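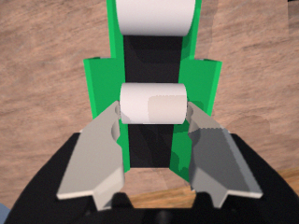 Wanted: 15 people who argue with the foreign news

November 29, 2021
By Constanza Quezada

Print this page | E-mail this page

Hello! If you're the sort of person who reads a report about an election three borders away and mutters "hang on, that's not how my cousin tells it", I'd very much like to hear from you.

I edit Olow, a newsletter about how democracies get talked about by people who don't live in them. We've got 4000 subscribers now (I still can't quite get used to that) and we've reached the point where I want more of them in the room with me when I decide what goes in. So we're setting up a readers' panel. It's called Saketti, it runs from January until July, and I need fifteen of you to be on it.

What the panel is for

Every country has a version of itself that it sells abroad, and then there's the version people grumble about at the bus stop. Most of what I publish is about the gap between those two. A prime minister gives a warm speech about freedom to a room full of bankers, and in the same week a local paper in his own country loses its printing contract. Which of those gets reported where you live? Who reported it? Did anyone explain it, or did it just go by in a strip along the bottom of the telly?

I can't answer that on my own from a desk in Netuneck. I read four languages, two of them badly, and my view of the world is very much the view of somebody who grew up in one place and moved to another. I'd like fifteen pairs of eyes that have seen other things.

What you'd be doing

Once a fortnight I'll send you a small bundle of coverage of the same event, taken from different countries. It might be a disputed vote, a new law on charities, a court ruling, a protest that was allowed or one that wasn't. You read it when you like and then write me a note. It can be a page, it can be a paragraph, it can be a rant with no capital letters. I only ask that you tell me what you noticed, what you didn't believe, and what you'd have wanted to know that wasn't there.

Once a month we talk on a call, all of us, in the evening UK time. I chair, and Daichi Sugiyama takes the notes. I should warn you that I let these things wander a bit, but we do stop when we say we'll stop.

In July we put together a special issue from the panel's notes. You'll see everything with your words in it before it goes out, and you can have your name on it or not. Some people on our pilot had family in places where being quoted in a newsletter about government is not a small matter, so we take that seriously. Tell me at the start, tell me halfway through, tell me the night before. It all counts.

How the pilot went

We tried a short version over the summer with a handful of readers. Some of it was a mess! I sent bundles that were far too long, I picked three stories in a row about presidents (there are other people in politics, I do know), and the first call was mostly me talking. But the notes that came back were the best post I've had in years. One reader took apart a piece I'd been rather proud of, and I've changed how I write headlines since.

It was also where we learned that people disagree about the word "democracy" long before they disagree about any particular country. For some of the group it meant elections, full stop. For others it was courts, or whether you could ring up your councillor and get a reply. We never settled it and I don't expect we shall this time either.

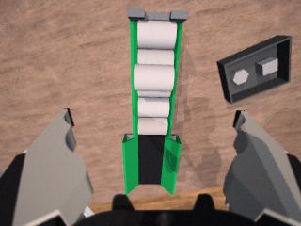
Sirkka Rantala wrote to me after the pilot to say that she had joined expecting to be cross about other people's governments and had ended up mostly cross about how little she was being told of her own. She added that I should be firmer about length, and that a bundle should never take more than one pot of coffee. I've stuck that on the wall above my desk.

Rosário Bragança had a different complaint, a fair one, which was that nearly everybody in the group lived in a capital city. So this time I'm keeping places for people in small towns and villages, and I'd be especially glad of applications from them.

Who I'm looking for

You don't need a degree in anything. You don't need to have worked in news, and please don't be put off if you've never written for anybody before. You do need to be over 18, to read English comfortably, and to be able to sit through an opinion you think is daft without typing in capitals at the person who holds it.

If you read the news in a second language, or a third, say so in your application, that's very useful to us. Same goes if you've voted in more than one country, or been stopped from voting in one.

I'm sorry to say I can't take anyone who currently works for a political party or a government press office. I've nothing against you, but the other panellists need to know where they stand.

Money

We pay, though not a fortune. It's £62 a month for each month you're on the panel, sent at the end of the month. If you need help with childcare or a better internet connection for the calls, we've a small pot for that called the Ichikawa fund and you can ask for it in confidence. Mitsuko Nagano looks after it and she won't tell me who's had what.

How to apply

Send me an e-mail with the word Saketti in the subject line. In it, please put:

Your name, or the name you'd like me to use
Where you live, and anywhere else you'd call home
What you read, watch or listen to for your news (be truthful, I watch some terrible things)
Up to 22 lines about one news story from abroad that you thought was told badly where you are, and what was wrong with it

No CV, please. I won't open it.

Applications close two weeks before Christmas. I read every one of them myself, and I'll write back to everybody whether it's a yes or a no. If you're not sure whether you fit, write and ask. I'm quite friendly before lunch and tolerable afterwards.

Contact: Constanza Quezada, Olow, Netuneck | © 2021 Olow | Back to top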